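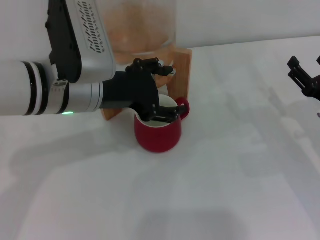
Red mug and glass jar on its wooden stand, white table.

Korkley Table Things - README

This is the data card for Korkley Table Things, a small collection of pictures and notes about ordinary things that stand on a table in a kitchen or a tea room. Please read it before you use the files. English is not my first language, so if a sentence is not clear, write to the address in the file CONTACT and I will try to say it better.

What is in the collection

There are 853 pictures and 434 written notes. Not every picture has its own note. Some notes belong to several pictures of the same thing, and in this case the note number is repeated in the index.

The things are sorted into 17 groups. The largest groups are mugs and cups, jars, small plates, and stands and racks. The smallest group is egg cups, where I have only a few pictures and I would be glad of more.

Folders

pictures - all pictures, one folder for each group
notes - plain text, one file for each note
index - one table, with picture number, group, main colour, material and note number
CONTACT - where to write
CHANGES - what was changed and in which version

When a picture shows things from two groups, it is stored in the folder of the thing which is nearest to the viewer. The other thing is written in the column "also". The picture at the top of this page is stored under mugs and cups, with "jar" and "stand" in the column "also".

How the things are described

The index uses simple words on purpose. I tried first with a long list of shop words, and two people would never choose the same one. Now the rules are these.

Colour: write the colour of the outside first. If the inside is different, write it after a stroke. The red mug is "red/white". For clear glass write "clear", also when the contents give it a tint. The large jar on the stand looks a little like peach, because something pale orange is in it, but the glass is clear and the index says clear.

Material: ceramic, glass, metal, wood, plastic, cloth or unknown. Please do not guess the kind of wood. "Light wood" and "dark wood" are enough for us.

Handle: yes or no, and the side as you see it in the picture. For the red mug it is "yes, right". A mug which is turned so that the handle is hidden gets "not seen", and this is different from "no".

Surface: glossy, matt or mixed.

Contents: only what can be seen. If you cannot say what is in a jar, write the colour and stop there. We had a long discussion about one row where somebody had put "lentils", and I have changed it back to "pale orange". The column is not for what the jar probably holds.

Notes

A note has between one and six sentences. It says what the thing is, how it stands next to the other things, and sometimes what a person at home would want to know about it. Notes were written in Canadian spelling (colour, grey, centre). A few older notes from the Erkham part were translated and they sound a bit stiff. I have left them like that when the meaning was correct.

Example of a note, number 20:

"Glossy red ceramic mug, white inside. Loop handle on the right. It stands on a white table in front of a light wooden stand with a large glass jar."

Where the things come from

Most of the mugs and plates belong to two households and one office kitchen. The jars and stands come mainly from the Trisgate share shelf, where people leave kitchen things they do not need any more. We thank everybody there for their patience, also for the week in May when the good teapot was missing. The egg cups were lent by the Ó Dubhghaill family and have been given back.

Known problems

- White things on a white table are hard to see, and the edge of the table can be lost against the wall. For these pictures I trust the note more than the picture.
- The groups "jars" and "storage" overlap. A jar with a tap should be under jars, but I know that some are still under storage.
- Large jars are often not complete at the top. Do not use the collection for measuring height.
- "Cup" and "mug" are mixed in the first version. From the second version, a thing with a handle and straight sides is a mug. Please tell me if you find one I did not correct.
- The column "surface" is empty for many of the wooden things.

Use

You may use the pictures and notes for teaching, for study and for your own projects. If you publish something, please name it as "Korkley Table Things" and give the version number from CHANGES. Please do not sell the pictures as they are.

Corrections

Send the picture number, the column, the old word and the new word. One line for each correction is best. I look through them when I have a free evening, so an answer can take a while. Corrections to the notes are also welcome, but keep the sentences short.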